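About Presex

Presex started in the back half of a print shop in Durkmont, with one rented desk, a very loud heater and a customer who wanted to know whether a robot arm could be trusted to sort small parts overnight with the lights off. We said we thought so, and then we spent the better part of a winter finding out how much that answer left out. We are still a small company, still in Durkmont (the heater is gone, thank goodness), and what we do is test pick-and-place programs in simulation before they are let loose on real equipment and near real people.

Folks who visit our office often ask why we spend so much time on something as plain as putting a ball in a basket. It's a fair question, and we're always glad to hear it! The short answer is that simple jobs leave a fault very few places to hide.

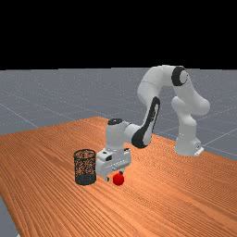

The ball and basket task in our simulator, with the arm reaching down over the ball.

The longer answer goes back to a project we called Ernby. Ernby was a grasping program we had written for a packing customer, and by December we were proud of it, maybe a little too proud. It had gone through 4000 simulated runs and the report came back looking lovely. Then Kheri Obura, who was new with us at the time, sat down one evening and began reading the joint logs instead of the summary page. In 44 of those runs the arm had carried on with its motion after the gripper reported a lost grip. The program was supposed to stop and hold. It went on to the drop point with nothing in its fingers, and because our scoring only checked for collisions and finishing time, every one of those runs had been marked as a pass.

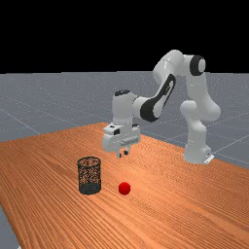 Kheri still brings it up when new people join us, and says the part that bothered her was how calm the motion looked on the replay, and that an arm that ignores its own stop signal over a ball would ignore it just the same with a person's hand nearby. We called the customer the next morning, told them what we had found and asked them to hold off on the installation. That was not a fun phone call. They were kind about it, and they are still with us.

The fault itself was a small one. The grip signal was being read once at the start of the lift and then kept, so anything that slipped after that moment went unseen. Ehsan Jafri rewrote that piece so the signal is read all the way through the move, and then he built the review tool we named Berhe, which lines up the gripper reading against the arm's motion and flags any run where the two disagree. Berhe has its own quirks – it is slow, and it complains about things that are perfectly fine – but we would much sooner have it complain.
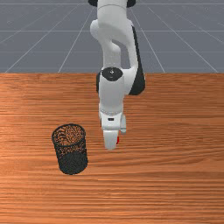
Our rule since Ernby is that a person looks at replays before any program leaves the building, however good the numbers are. For each release we pull 800 runs and go through them by eye, in pairs, with plenty of coffee. The close views get the most attention. When only a thin bit of red shows beside the gripper's front finger, a reviewer can't mark the ball as held from that view alone, and so the run goes back for a check against the grip signal and a second angle. It makes for long afternoons, and we have had some spirited talks over what counts as held!

There are 4 of us who sign off on releases now, and any one of us can stop one without having to argue the case first. We write up every fault we find, including our own, and customers get those write-ups along with the test results. If you have an arm that has done something you can't explain, or a near miss that everyone has been a bit too quick to forget, please do get in touch. We like to hear the whole story, and we'll probably ask to see your logs.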